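Courses > Applied Robotics > Unit 4 > Handouts

Overview | Schedule | Handouts | Lab Rules | Contact

Handout 6: Working Rules for Shared Arm Cells

Ye-rin Hyun, Traltley Technical Program 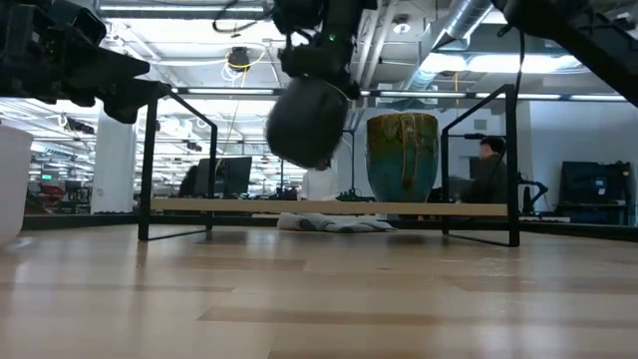 These rules cover any exercise in which an arm handles household objects in a room where other people are working. They add to the general lab rules from Unit 1 and replace the one-page sheet used in January. Read them before you sign up for a slot. We will spend the first part of the next session on sections 2 and 4, where most of last term's reports had gaps.

1. Before power is applied

Walk the full reach of every arm in the cell, including any arm your program does not use. An idle arm with power on counts as a live arm. Check that its program is stopped and that its entry in the log says "parked."

Pull gently on each cable near a joint. It should have slack at both ends of the joint's travel. If a cable goes tight, stop and report it. Do not re-route it yourself.

Clear loose items from the reach area unless they are on your task sheet. Cloths count as loose items. If the task uses a cloth, write down where it starts.

2. Speed and force limits

For first runs of any new program, the tool speed limit is 200 mm per second. Once the program has finished three clean runs, you may ask for the limit to be raised to 400 mm per second. The request goes in the log with your initials and those of the person who watched the runs.

The limit applies to the fastest point on the tool. Students often check the wrist and forget that a long gripper moves faster than the wrist when the arm swings. Work out the tool tip speed from the controller readout and show the calculation in your report.

Grip force is set per object, in the Kamix settings file. Start at the lowest value that holds the object and raise it one step at a time. Ceramic and glass get their own entries. Do not copy a value from a plastic object of the same size.

3. Placing objects

Narrow supports such as slats, rails and shelf edges need more care than a flat table. Measure the width of the support and the base of the object. If the base is wider than the support, the task sheet must say so, and a second person has to approve the placement point.

Approach from above whenever the layout allows it. Sideways approaches near a standing object are permitted only at the first-run speed. Set the handle direction for mugs in the task sheet and keep it the same across all runs, or your results cannot be compared.

4. People in the room

One person is the operator and one is the watcher. The operator looks at the controller. The watcher looks at the arm and keeps a hand on the stop button. Neither of you takes calls or answers questions during a run.

People at nearby desks are not part of your team and do not have to follow your run. Say "moving" out loud before each start. If anyone steps inside the marked reach, stop the arm, wait until they are out, and begin the run again from the home position. A stopped run is entered as stopped, with the reason. It does not count against your grade.

The status light tells you what the controller reports. It does not replace the check in section 1. Look up the color codes in the Flostico manual for your arm, as they differ between models.

5. Records

Each run gets one line in the log: program version, speed limit, grip value, object, result. Use the result words on the Byun form (done, dropped, missed, stopped) and no others. Notes go in the last column.

Joint greasing is due every 4,000 cycles. The counter is on the second page of the controller menu. If it is within 200 cycles of the limit, tell me before you start.

For next time: bring one completed task sheet for a placement on a narrow support, with the speed calculation attached. Handwritten is fine.

Comments (3) | Shares (1)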